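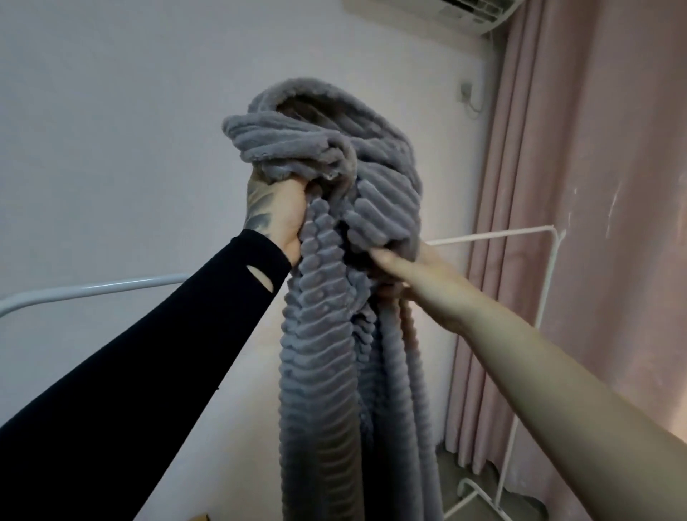

Graue Rippendecke, von zwei Händen hochgehalten.

Deckenzeit, oder: Wo ist bei diesem Ding die Ecke?

Im November tauchen sie wieder auf, aus Bettkästen, Kofferräumen und dem obersten Fach, an das man nur mit dem Küchenhocker kommt. Die Kuscheldecken. In unserem Leseraum in der Flamgate liegen sie seit dem letzten Winter auf jedem Sessel, und wer dort abends als Letzter das Licht ausmacht, legt sie zusammen. So steht es jedenfalls auf dem Zettel neben der Tür. In der Praxis werden sie zu Kugeln gedreht und in die Truhe gedrückt, bis der Deckel halbwegs zugeht.

Besonders die graue. Alle lieben die graue. Sie hat diese dicken, weichen Rippen, die aussehen wie Cord, der zu viel gegessen hat, und sobald man sie anhebt, weiß man nicht mehr, was längs und was quer ist. Oben hat man einen Knoten in der Faust, unten hängt der Rest senkrecht herunter wie ein Theatervorhang nach der letzten Vorstellung, und irgendwo dazwischen müssen vier Ecken sein. Kaj Ladefoged behauptet, es seien drei.

Nikola Kaczmarczyk hat früher in einer Pension gearbeitet und dort nach eigener Aussage 2.137 Decken gefaltet (sie hat ein Heft geführt, wir fragen nicht weiter). Von ihr stammt die folgende Anleitung, die wir auf das Nötigste gekürzt haben. Die Kapitel über Spannbettlaken bringen wir vielleicht im Frühjahr.

Zuerst ausschütteln, und zwar draußen. Wer je nach einem Keksabend im Leseraum gesaugt hat, versteht das. Dann die Decke nicht in der Luft entwirren wollen, auch wenn es sportlich wirkt. Eine Kante suchen, mit beiden Händen daran entlangfahren, bis links und rechts je eine Ecke in der Hand liegt, und den Rest einfach hängen lassen. Das Gewicht zieht die Falten von selbst halbwegs glatt.

Danach die beiden Ecken aufeinander, die Decke über die Lehne des Sofas legen und mit der flachen Hand einmal quer darüberstreichen. Die Rippen sollen beim nächsten Falten aufeinanderliegen und nicht kreuz und quer, sonst wird der Stapel schief und rutscht aus dem Regal, meistens während der Lesung. Noch zweimal halbieren, fertig. Gerollt geht auch, sagt Nikola, aber man hört dabei, dass sie es nicht gern sagt.

Jenő Sipos hat nachgefragt, ob man solche Decken bügeln dürfe. Bitte nicht. Plüsch und Bügeleisen sind keine Freunde, und der Flor legt sich platt und bleibt dann beleidigt liegen. Waschen bei niedriger Temperatur, allein oder mit anderen weichen Sachen, ohne Weichspüler - der verklebt die Fasern, und dann fühlt sich die Decke an wie ein Hund nach dem Regen. Trocknen am besten über zwei Leinen, damit in der Mitte kein Knick entsteht. Ausgeschrieben hängt das alles jetzt auch innen am Truhendeckel, zumindest solange der Klebestreifen hält.

Und noch etwas Organisatorisches: Die Truhe fasst bei ordentlicher Faltung 16 Decken, bei der bisherigen Methode knapp die Hälfte. Wer zu Hause eine übrig hat, kann sie gern vorbeibringen, bitte gewaschen und ohne Katze. Caoimhe Geraghty nimmt sie am Tresen bis 18 Uhr entgegen. Gesucht werden vor allem unempfindliche Farben. Weiß haben wir ausprobiert, es wurde Tee serviert.

Wer das Falten lieber vorgeführt bekommt: Nikola zeigt es vor dem nächsten Leseabend, an der grauen, eine halbe Stunde vor Beginn. Eine Anmeldung braucht es nicht. Kaj bringt seine Theorie von den drei Ecken mit.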